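Vedow 双臂夹爪与腕部相机评测工作单元 产品页
Trenenham 自动化设备 > 桌面协作 > 评测平台 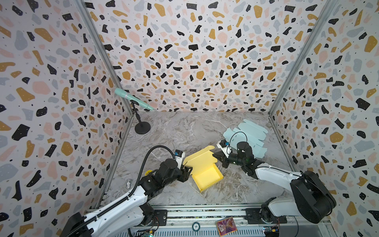 Vedow 用于在同一工况下比较末端执行器、腕部相机和控制器。用户更换其中一项，其余条件保持不变，由系统记录每次试验的关节位置、夹爪开度、电机电流和图像。平台面向需要在采购前完成选型验证的实验室和集成商，也可作为双臂操作策略的采集与回放设备使用。

现行硬件版本为第 4 版，与此前版本的机械接口兼容，控制箱接口不兼容，升级时需同时更换线束。

产品构成

双臂安装于工作单元前缘的铝型材横梁，两臂相对布置，末端在单元中部的公共区域内交汇。横梁带槽，臂座可沿槽移动后锁紧。单元左、后、右三面设围板，前侧敞开，供操作员放置工件。围板与底面均可更换图案，用于检验视觉算法对背景变化的适应性。标准供货含碎石纹围板与灰色大理石纹底板各一套，另可选纯灰、纯白及棋盘格。

每条臂的末端配黑色平行夹爪，腕部相机直接固定在夹爪上，随末端一起运动。外部视角由独立固定相机提供，不计入臂端负载。

夹爪选型

目前可选三种夹爪，法兰与电气接口一致，更换时松开法兰螺钉并拔下一个插头。换装后须重新执行零位标定，软件在未标定状态下不允许使能。

Song P：平行夹爪，电动，指面平直。适合纸盒、薄板、书本类边缘夹持。闭合行程中电流曲线平滑，接触判定阈值可设得较低，对薄纸板压痕较轻。缺点是对圆柱体只有线接触，夹持细杆时容易转动。

Song V：与 Song P 共用驱动部分，指面开 V 形槽，适合话筒、笔、螺栓一类圆柱或近圆柱工件。V 形槽在夹持单层纸板时有效接触面小，翻折盒盖时纸板会沿槽边折弯，不建议用于包装类任务。

Song S：指面覆硅胶软垫，摩擦力最大，指尖厚度也最大。插入纸盒折缝时需要更大的开口，遇到紧贴内壁的插舌基本无法进入。软垫为耗材，单独订购。

三种夹爪均不提供指尖力传感器。需要力数据的用户可读取电机电流换算值，该值未扣除传动摩擦，只宜作相对比较。

腕部相机

腕部相机外壳为白色，带蓝色部件，帧率 30，支持硬件触发。左右臂相机由控制箱同一时钟触发，图像与关节数据共用时间戳。相机支架有短、长两种：

短支架：视野以指尖为中心，闭合状态下可看到指尖与工件的接触线。工件较高时，画面大部分被工件遮挡。

长支架：视野后移，能够同时看到本侧指尖和对侧夹爪。双臂共同操作同一纸盒时推荐使用。代价是腕部外廓增大，两臂靠近时碰撞余量减小，须在软件中选择对应的碰撞模型。

更换支架后须重做手眼标定。仅更换夹爪、不动支架时，手眼标定结果可以沿用，但建议用标定板复核一次。

线缆

臂上走线有波纹管和裸线两种方式，可左右臂分别选配。波纹管耐磨，在腕部上方形成的弧线较大，末端大角度翻转时会产生附加力矩，低速夹持时可在电流曲线上看到。裸线方式弯曲半径小，附加力矩低，但长期往复运行需定期检查护套。比较夹爪性能时，两侧应采用同一走线方式，或在记录中注明。

控制器

Amimden A：位置控制，双臂指令由一个控制周期统一下发。适用于遥操作采集和轨迹回放。参数少，调试快。双臂同时夹持同一刚性工件时，两侧位置误差会转化为内力，须限制电流。

Amimden B：在 A 的基础上增加导纳模式，可对任一方向单独设置柔顺参数。纸板翻折、盖合等任务中，夹爪可随工件让位。调参工作量明显高于 A，参数与夹爪质量有关，更换夹爪后不能直接沿用。

两种控制器使用同一套上位机软件，数据格式相同，可对比回放。

标准试验：折盒

随机附带折盒任务脚本，用于夹爪与控制器的横向比较。工件为开口式飞机盒，出厂时提供黄色和浅蓝色模切坯料。任务分为取料、立边、提起盒盖与插舌、双爪对中、压合五段，各段单独计时、单独判定成败。

双爪对中一段最能区分夹爪。左右夹爪分别从两侧夹住纸盒，相向施力，若指面打滑，盒体会旋转，后续压合必然偏位。Trenenham 内部于 11 月用同一批坯料对每种组合各做 100 次试验，结论如下：

Song P 配 Amimden B：对中段表现最好，失败多发生在压合段插舌未入槽。
Song P 配 Amimden A：取料与立边同上，对中段偶有盒角变形，降低电流上限后改善，但提盖时脱手增多。
Song S 配 Amimden B：不打滑，插舌段失败率最高，原因为指尖过厚。
Song V：两种控制器下均不推荐。

上述结论仅适用于随附坯料。纸板克重、折痕深度和表面覆膜都会影响结果，用户应以自己的工件重新试验。原始记录可随订单索取，编号 1214。

干扰物设置

脚本允许在单元内放置与任务无关的物品，以检查视觉定位的稳定性。干扰物位置在试验开始前由外部相机拍照存档。放置时不得进入双臂公共区域，细高物品应置于后侧角部，底座须平稳。

安装与使用条件

平台应置于水平台面，前侧留出操作空间。控制箱可放在台面下方。环境光宜稳定，避免窗光直射围板；铝型材立柱与反光卡片类物品在强光下会产生高亮区，影响腕部相机自动曝光，建议锁定曝光值。
首次通电前检查臂座锁紧螺钉、夹爪插头和相机线。急停按钮接入控制箱正面端子，未接入时系统不能使能。
臂运行时禁止将手伸入单元。更换工件须先切换至暂停状态，暂停状态下电机保持力矩，夹爪不会自动松开。

供货清单（标准配置）

机械臂，左右各一
Song P 夹爪及短支架，每臂一套
腕部相机，每臂一台
外部固定相机及支架
铝型材框架、围板、底板
Amimden A 控制箱、电源、急停按钮
标定板、工具、折盒坯料
上位机软件安装介质

选配件

Song V、Song S 夹爪（按只订购）
长相机支架
Amimden B 控制箱（可由 A 型返厂升级）
波纹管走线套件
纯灰、纯白、棋盘格围板
补充坯料，黄色或浅蓝色
Song S 软垫

常见配置问题

左右臂能否安装不同夹爪？
可以。软件中须为每臂分别指定夹爪型号。导纳模式下两侧参数独立设置。

能否使用第三方夹爪？
机械上可加转接法兰。电气侧需开放协议支持，且须自行提供质量、质心和外廓数据，否则碰撞检测不可用。

能否只购买单臂？
框架可先装一臂，另一侧臂座预留。控制箱仍为双臂型，后续加装无需更换。

回放结果与采集时不一致如何处理？
先核对零位，再核对臂座位置。臂座沿槽移动后，原有双臂相对位姿失效，须重新标定。

页面更新：2023年12月27日
参数如有变更，以随机手册为准。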